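Thin Resin Floor Coatings over Old Concrete: Surface Preparation and Bond
Student project report, Building Materials course
Submitted 4 January 2026

1. Background

The ground floor of the Flultwood workshop building is plain concrete with a worn paint layer. It dusts when swept, and the paint has lifted near the loading door. The building office wanted to know if a thin epoxy coat could go over the slab without taking the whole surface down first. Our project looked at one part of that question: how much surface preparation matters for bond strength.

We compared three ways of preparing the slab - sweeping and degreasing, hand grinding, and grinding followed by a primer. The epoxy was the same two-part product in every case, supplied through Jelton. We did not test polyurethane, although it was in our first plan, as the order came too late.
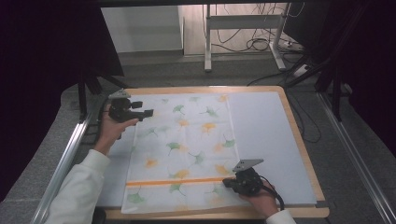 Escobedo asked at the midterm review why we had left out acid etching, which is cheap and still common in garages. We had no good drain in the test area and did not want to rinse acid across a floor in daily use. The review group accepted this but asked us to list it as a limit of the study, so it appears again in section 5.

2. Test area

The test area covered 251 square feet along the north wall. We split it into strips and left a bare gap between each pair so that the coatings would not run together. Moisture was checked first with taped plastic sheets left down overnight. One sheet near the door showed damp on the underside, and we moved that strip farther in.

Cracks wider than a credit card were filled with epoxy paste and sanded flat. Hairline cracks were left alone.
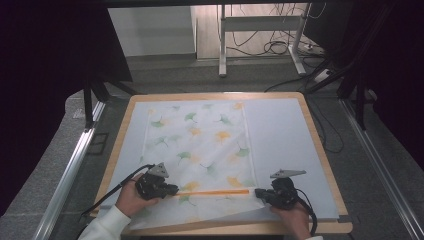

Figure 2. Ginkgo-print cloth on the covered board, two hand-held grippers in use.

3. Mixing and application

Resin and hardener were weighed on a bench scale. Each batch was mixed for 5 minutes with a paddle at low speed, then poured into a second clean bucket and mixed again briefly. The second bucket matters more than we expected. In a trial batch mixed in one bucket only, soft spots stayed tacky for days where unmixed resin had come off the side.

The coating was spread with a notched squeegee and back-rolled. Spiked shoes were worn on the wet strips. We worked from the wall toward the door. The first strip came out thicker at the far end, and its readings should be treated with some care.

Curing was left to room conditions. Heating was low over the break in January, so we kept everyone off the floor for 5 days before testing.

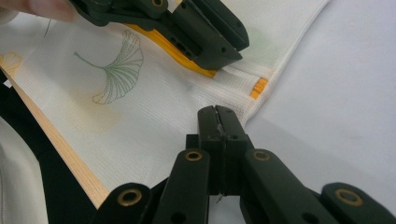
Figure 3. Gripper jaws close up, with white fabric and a second gripper beyond.

4. Results

We ran 47 pull-off tests using metal discs glued to the cured coating. The results by preparation method were:

Swept and degreased: most discs came away with the coating and old paint attached. The weak layer was the paint, and the epoxy had little to do with it.

Hand ground: failures were mixed. Some were at the surface of the concrete and some a little way into it.

Ground and primed: nearly all failures were inside the concrete, so the bond was stronger than the slab at those points.

The gap between the last two methods was smaller than the gap between the first two. Primer also cut down the number of pinholes, which were easy to see in low light from the side. A few discs were glued badly and came off clean. Those tests were repeated on fresh spots in the same strip.
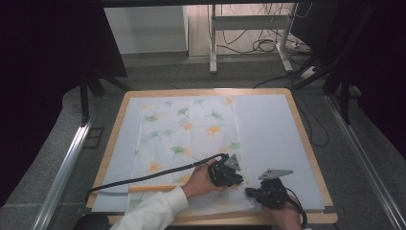

5. Limits and further work

Acid etching and shot blasting were not tested. The slab is old and we have no record of the original mix, so the results may not carry over to the Mokasside annex, where the floor is newer and was power-troweled to a harder finish. We also did not test wear under carts or hot tires.

For the Flultwood floor we recommend grinding off all of the old paint and using primer, with a second moisture check near the loading door before any coating is ordered. The bare gaps between our strips still need to be filled.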